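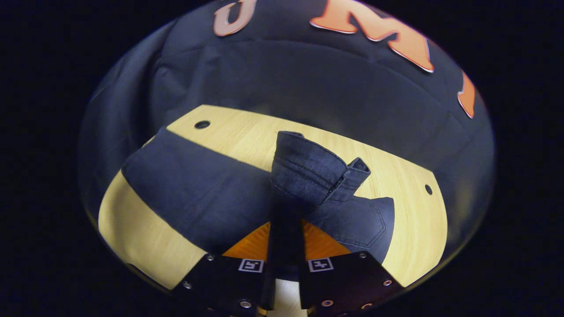 Trakell starts teaching its folding arm with jeans
27/04/2020

Trakell has begun teaching its folding arm to handle jeans, using recordings made by people with a gripper held in the hand. The work is being done at the firm's workshop in Gitdale and will be used in Ondirano, the sorting and folding line it is building for second-hand clothing shops.

The first set of recordings was closed in February and holds 2,938 demonstrations. They cover 187 garments, mostly denim, with a smaller number of heavy cotton trousers. In each one a person picks up part of a garment that is lying on a table, moves it, and lets go. A camera on the gripper records the work from close to the fingers.

Until last year the firm taught its arm by remote control. The operator sat at a desk with a pair of levers and watched the arm on a screen. This worked well enough for towels and pillowcases, which have straight edges and lie flat. Trousers were slower. Operators had trouble judging how much cloth they had between the fingers, and often took hold of one layer when they wanted two.

"You would close the gripper and lift, and only the top of the leg came with you," said Agathe Baudry, who leads the teaching work. "Then you put it down and started again, and the recording was full of that. With the tool in your own hand you feel the thickness of the cloth straight away."

The hand-held tool has two flat black fingers which close on the cloth. Each finger carries a small square marker in black and white. The software finds the two markers in every picture from the camera and works out from them how far the fingers are open. The movement of the tool through the air is worked out separately, from the pictures and from a motion sensor in the handle.

Fingers of the same shape are fitted to the arm. Baudry said this mattered more than the team had expected. An early version of the hand tool had shorter fingers than the arm, and cloth that a person could hold with ease slipped out when the arm tried the same grip. The recordings made with that version have been thrown away and are not part of the February set.

Jeans were chosen for the first set because of the way they behave on a table. The cloth is stiff, so a fold that has been lifted tends to stand up in a bunch and stay there. The seams are thick, and a grip that takes in a seam or a belt loop is wider than one a few centimetres away. The colour is a difficulty too. Dark denim shows few shadows, and the software can lose track of where one leg ends and the other starts. The stitching on the back pockets is often the clearest thing it has to go on.

The task has been split into parts. The first is to get hold of the waistband and raise it. The second is to lay one leg over the other, and the third is to fold the legs up towards the waist. Each part is recorded separately, so that a poor third step does not spoil a good first one. Most of the February recordings are of the first part, and the team says this is where the arm still makes most of its mistakes.

Eleven people have made recordings. Some had worked in laundries or clothes shops and some had never used the tool before. New people are given a morning of practice that is not kept. They are asked to work at the speed they would use at home and to keep their free hand away from the garment, as the line will have to manage with one arm to begin with. They are also asked to drop the garment onto the table from chest height before each go, so that it does not always land in the same shape.

Remote control has not been given up. The levers are still used once the arm has learned a step and is trying it alone. An operator watches, and when the arm gets stuck takes over, puts the garment right and hands control back. These corrections are saved and added to the next round of teaching. Baudry said a short correction at the point where the arm goes wrong was often worth more than another full recording from the start.

"It is dull work to watch," she said. "Someone may sit there for an hour and touch the levers twice. But those are the bits we can't get any other way, as a person with the hand tool does not make the mistakes the arm makes."

The tables and stands are supplied by Aubert, which is also building the frame for the line. It has changed the table top once already, after the first one proved too slippery and trousers moved away when they were pushed. The Ondirano line will use the same top as the tables on which people make the recordings. Lighting will be kept the same where possible, though Baudry said the arm would have to cope with shop back rooms that were dimmer than the workshop.

Trakell has not given a figure for how often the arm now completes a full fold without help. It says the arm can take hold of a waistband and raise it on most garments that were in the recordings, and does less well on those that were not. Very wide legs and elasticated waists are both weak points. Children's jeans have been left out for the time being, as the small sizes need a different grip.

A second set of recordings is planned. It will take in shirts, beginning with ones that have no buttons done up, and will be made with the same hand tool. The team also wants more recordings from left-handed people, who tend to come at the waistband from the other side. There was only one in the first group.

The second set is expected to start when a change to the tool's handle is finished. People who used it for long spells said that the trigger was too stiff and made the thumb sore. A softer spring is being tried, and two people are using it on trousers to see whether it still closes firmly enough on a double seam.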